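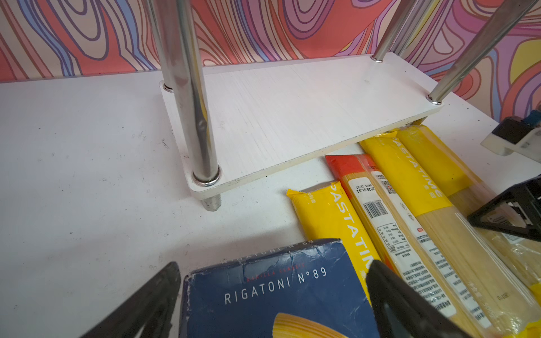 *La balda de abajo del estante blanco, con los espaguetis y la caja de rigatoni todavía en la mesa.*

**Febrero, cuaderno de taller. Estante de la pasta**

Retomo el cuaderno después de unos días de dejadez (perdón, Hayley, ya sé que te lo prometí) para apuntar cómo va el estante de Melis. El encargo sigue siendo el mismo: una estantería pequeña de dos alturas para la despensa de Starville, donde la gente guarda sobre todo pasta seca y casi siempre en paquetes largos, que son los que peor se portan. La ficha es la 3198 y los tableros vienen del lote 995, por si alguien la busca luego en el armario de Draltby.

El montaje no tiene misterio: patas cromadas, collarines metálicos y las dos baldas. Apreté los collarines a mano y después di una vuelta corta con la llave, que la otra vez me pasé de fuerza y luego no había quien los soltara. Me gusta que la balda de abajo quede un poco levantada, así se puede pasar el trapo cuando caen trocitos de espagueti, y caen siempre.
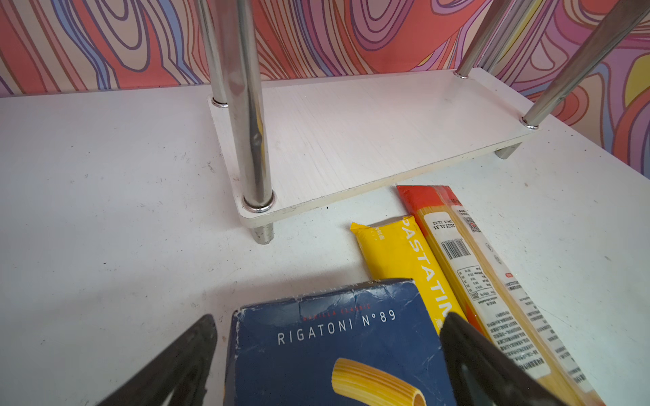 *Los Rigatoni n.º 89 de Barilla, con la caja ya bastante trabajada.*

Esa caja lleva con nosotros desde el principio y le tengo cariño, con sus esquinas peladas y todo. Nos sirve para comparar una caja rígida con los paquetes blandos, que es donde está la gracia del asunto. La caja se deja poner de cualquier manera; los espaguetis en bolsa, en cambio, ruedan un poco, se montan unos encima de otros y piden que se los coloque con paciencia.

Hayley Garside propone ponerlos tumbados, todos en el mismo sentido. Yo prefiero apoyarlos contra el fondo, aunque reconozco que tumbados se cogen mejor. Lo hemos hablado ya 2 veces delante de un café y seguimos igual de convencidos cada uno de lo suyo, así que probaremos las dos cosas.
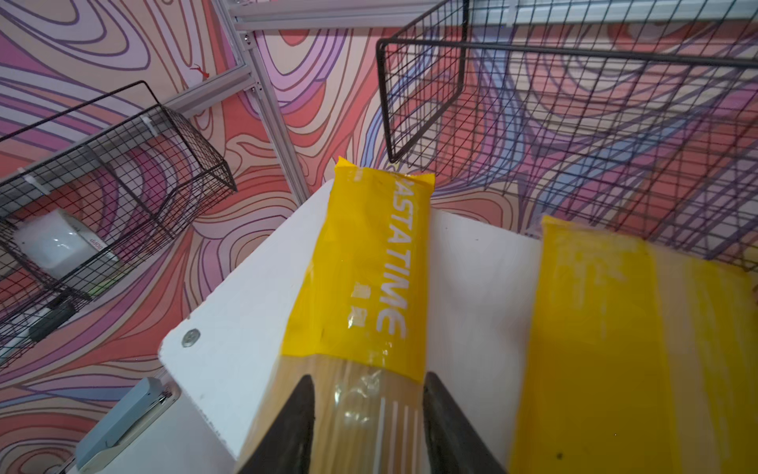
## Reparto de las baldas

Para Fleser, que nos pidió un orden fijo, dejo escrito este:

- Arriba, bolsas y cajas de espaguetis, apoyadas atrás.
- Abajo, lo más alto y lo que se gasta antes.
- Los rigatoni, al final, donde quede hueco. 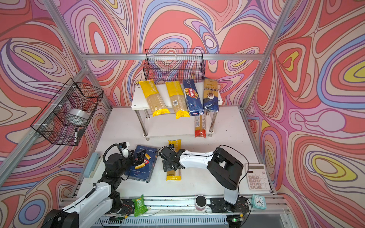
El estante tiene que aguantar cargado sin que haya que recolocarlo cada vez que alguien saca un paquete, y por eso quiero dejarlo así hasta la próxima revisión, dentro de 3 semanas. Arriba me convence la hilera de cuatro, con la caja azul de espaguetis Barilla entre las bolsas, y abajo el paquete rojo y amarillo se ve enseguida. La cesta negra de malla de encima sigue vacía y me da pena no aprovecharla; había pensado en los sobres de caldo. La cinta de embalar y el rotulador, por favor, que sigan en la cesta de la izquierda, que luego me paso media mañana buscándolos. Pendiente: pedir a Melis otro juego de collarines y preguntar si la balda se puede hacer un dedo más honda.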